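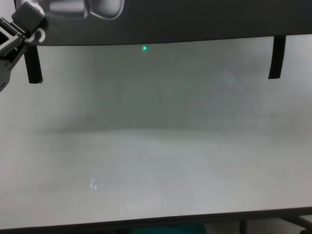
JARAMILLO, February 27, 2021 - Plidel, a supplier of finish and layout data to the building trades, today released the second edition of its Surface Contrast Guide, a reference for designers who plan kitchens, libraries, clinics and shared workrooms used by people with low vision. The guide lists measured light reflectance values for finishes used on counters, desks, walls and floors, and gives rules for pairing them. A broad dark charcoal band running nearly level along a paler surface, as in the photo, is the basic pairing treated in Chapter 2, where the straight line between dark and light is used to mark a change of zone. Later chapters cover thin edge strips, stair nosings and door frames.

The second edition contains entries for 914 finishes, of which 223 are new. Each entry gives a reflectance value measured on a flat sample, a second value measured after wear testing, and a gloss reading. Finishes whose reflectance changed by more than the stated limit during wear testing are marked with a dagger and are left out of the pairing tables.

"The first edition told designers what a finish looked like on the day it left the plant," said Reginald Whitlock, technical editor of the guide. "Users wrote to us that a pale matte counter can darken along the front edge, and that the edge is where contrast matters most. We tested for that, and a number of pairings had to be taken out of the tables."

Measurement method

Samples were conditioned indoors before measurement. Readings were taken at five points on each sample and averaged. Samples with a printed or flecked pattern were read at nine points, and the spread between the highest and lowest reading is listed next to the average. A wide spread means that a small object placed on the surface may be hard to pick out even when the average value suggests otherwise.

Wear testing was carried out on the Silen, a bench tester that draws a weighted pad across the sample. Each sample received 2,000 passes, with an interim reading taken at 1,000. Both readings are printed, so that a designer can see whether a finish changes early and then settles or keeps changing for the length of the test. Cleaning agents were limited to water and a mild dish soap. The guide does not cover bleach or solvent cleaners.

Changes from the first edition

The pairing tables are now sorted by the lighter finish. In the first edition they were sorted by product family, and readers had to check several tables to compare one pale counter against the available dark borders. Band width has been added as a separate column. For borders seen from a seated position, the tables give a wider minimum than for borders seen while standing.

A new section deals with lighting. Pairings that pass under even ceiling light can fail under a single strong source, where glare on a glossy dark finish makes it read as pale. The guide recommends matte or low-sheen finishes for any dark border placed below a window or a task lamp. Gloss limits are given in the appendix.

The section on color has been cut to two pages. Reflectance remains the basis for every pairing, and hue is treated as a matter of choice once the reflectance difference has been met. Red and green pairings with similar reflectance are listed separately as not recommended.

"Most of the questions we get are about borders and edges, so that is where the pages went," said Edin Bošković, who directed the sample program. "Floor finishes are still thin in this edition. Textured floors need a different reading method, and we did not want to print values we could not repeat."

Corrections to the first edition, issued to registered users in November, have been carried into the new text. Users who marked up their copies from the correction sheet should note that table numbers have changed.

Availability

The Surface Contrast Guide, Second Edition, is available now in print and as a searchable file. Registered users of the first edition may obtain the file at no charge. The print edition is distributed by Jurnness and is sold singly or in office sets. Sample cards for the new finishes are ordered separately and ship flat.

Press contact: Reginald Whitlock, Plidel Technical Publications, Jaramillo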